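Robots at Work: The Laundry

Lirnuta is a laundry that washes towels and uniforms for other businesses. Its staff handle 300 loads in February. Bending and lifting all day can make a person's back sore.

A robot arm now helps at the dryers. Workers still sort the clothes, check for stains and decide what is washed first. They have also learned to stop the arm safely. Six of them took new training. 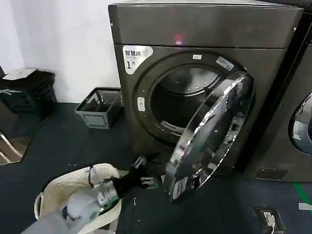

One worker, Zacharopoulos, told us that the job was easier on the shoulders but that learning the controls had taken 21 days, and that folding was still quicker by hand.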